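Ticket: Right gripper opens partway during bowl task, remote control session

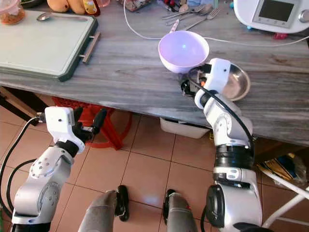 Summary

Site: Rellon kitchen
Opened: 2025-03-24
Priority: medium
Status: closed, one follow-up
Software: Ziltalex recorder, Tessier control station

While the operator is moving the lavender bowl next to the metal one, the right gripper opens a little on its own and the bowl drops out of the fingers. The operator's trigger is still fully closed when this happens. Left arm is not affected. It has been left hovering off the table for most of these runs, as the task only needs the right one.

The fault shows up in the recorded demonstrations too, so it is not only a display problem at the station. We have stopped adding bowl runs to the training set until this is sorted out.

What we expect

Gripper command stays at or near 900 while the trigger is held closed. Dropping to 100 should only happen on release.

What we get

Command holds at 900, then falls to 100 for a moment and comes back up. The fingers don't have time to open all the way, but it is enough to lose a thin plastic rim. Heavier items survive it, so the spoon task looked fine and we missed this at first.

Log

1. Restarted the control station and the arm controller. No change.

2. Swapped the left and right hand controllers at the station. Fault stayed with the right arm. Hand controller ruled out.

3. Checked the gripper cable on the right arm, both connectors, with power off. Seated properly. Moved the arm slowly through its reach with the gripper closed on a folded towel and got no drop. Cable looks OK but see the follow-up.

4. Ran the right arm by hand guiding instead of remote control. Same bowl, same spot on the table. The bowl stayed in the fingers every time. This points to the remote side.

5. Pulled the raw trigger values from the Ziltalex recording. They are clean. The drop is only in the command going out of the station.

6. Compared settings with the Sastel site, where the same task works. Their trigger ceiling is 4000. Ours was 899. The station scales the trigger to the gripper command, and a full squeeze here goes past 899. Values over the ceiling are thrown out as bad and replaced with the open command.

7. Set our ceiling to 4000 and ran calibration again for both hands. Repeated the bowl task, slow and fast, with a hard squeeze held the whole way. No drops.

Cause

Wrong trigger ceiling in the station profile. The file was last edited in January when the profile was copied over from the old setup. A light squeeze stayed under the limit, and that is why some operators never saw the fault.

Fix

Profile corrected and saved. Bowl runs recorded with the old profile are marked as do not use. Runs made by hand guiding are good and can stay in.

Follow-up

Tessier support asked to make the station hold the last good value when a reading is out of range – opening the gripper is a bad default for any lifting task. Request is open on their side.

Also check the right gripper cable for wear at the next service.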